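The Last Bus to Strachan

She missed the 42 by a minute and sat down in the shelter to wait for the next one. The shop across the road had its lights off. Somebody had left a glove on the bench, so she put it on the ledge where it would be found.

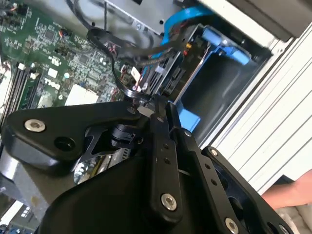 By Muso
Fiction contributor

The bus came at last with only the driver on it. She took a seat near the back and thought about her mother's kitchen, and whether the key would still be under the pot. It had been there in March.

At the bridge the driver called out that this was as far as he went. She thanked him, got off and walked the rest of the way in the rain.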